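Chapter 10
Can It Do the Chores Yet?

I get asked this at every family dinner, usually by whoever is stuck with the dishes. My short answer is "some of them, on a good day," and the long answer is the rest of this chapter. Let's start small, with buttons! You press maybe a hundred of them between breakfast and bedtime (elevator, microwave, the bell at the tire shop) and you never once plan your finger.

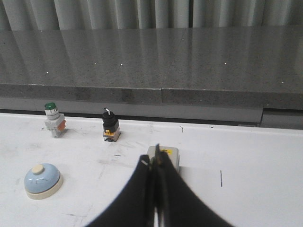

A machine has to plan all of it. Where is the top of the thing? How far down does it go? Does it push, or turn, or flip? A selector switch and a push button can sit side by side on a panel and want completely different motions, and a program that's great at one may just mash the other. When I worked on the packing line at Roncombe we had 31 controls between the dock and the office, and I still hit the wrong one my first July. 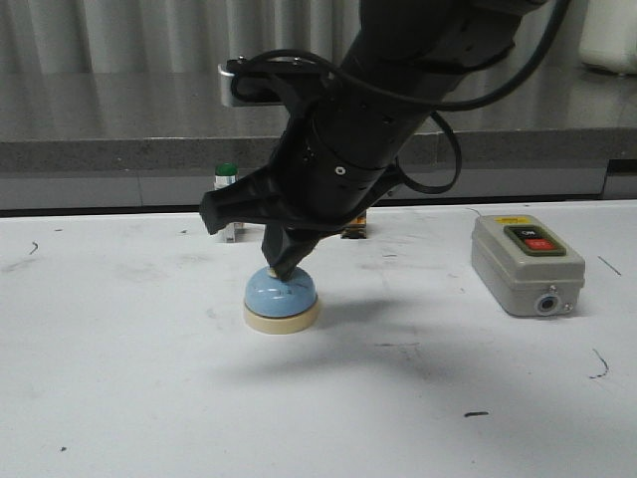

Pressing is the friendly end of the problem, because down is down. But press too softly and nothing rings, press too hard and you shove the whole bell across the counter. People fix that without thinking, usually with the other hand. So when a sales sheet says 93 percent, I want to know what happened on the other tries, and who had to walk over and sort it out.

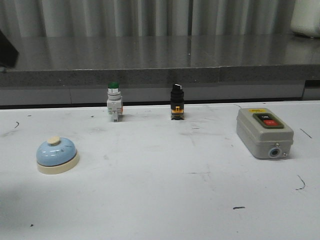 Milovan Stoyanova read a draft of this and wrote back that I was being too gentle: a shop doesn't need a machine that can press a button, it needs one that knows when to leave the button alone. Fair enough, and we'll get to stopping and waiting in section 10.2. First, though, try the exercise below with a kitchen timer and a pair of oven mitts.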